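Residents > Shared Kitchens > Flisach House > Questions

Bookings | Rates | Food Storage | Contact

Category: Kitchen rules and produce

Who may use the shared kitchen at Flisach House?
All registered tenants and their overnight guests. Guests must be signed in at the Jodell Street desk before 8 p.m.

May fresh fruit be left out?
Yes, for up to two days. Apples, pears and citrus may stay on any table or counter. Cut fruit must be covered, labeled with the unit number and placed in the refrigerator.

What is the charge for private use?
The dining area may be reserved for a fee of $200. Groups of more than 30 persons require written approval from Mingxuan Cui, Residential Services.

Are apples from the Munteanu orchard still supplied?
Yes. Deliveries resume in April and are shared among all floors.

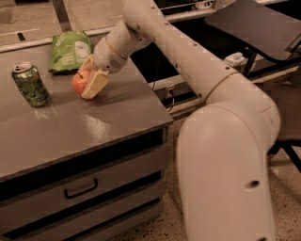 Tenants may take what they need for the day. Apples with soft spots should go in the compost bin — not in the general trash — and the bin lid must be kept closed.

How is a fault with an appliance reported?
Call extension 3119 or leave a note at the desk. Urgent matters, such as a smell of gas, are to be reported to extension 2230 at any hour.

Who reviews these rules?
Yuzhen Ding, House Manager. Proposed changes may be submitted in writing.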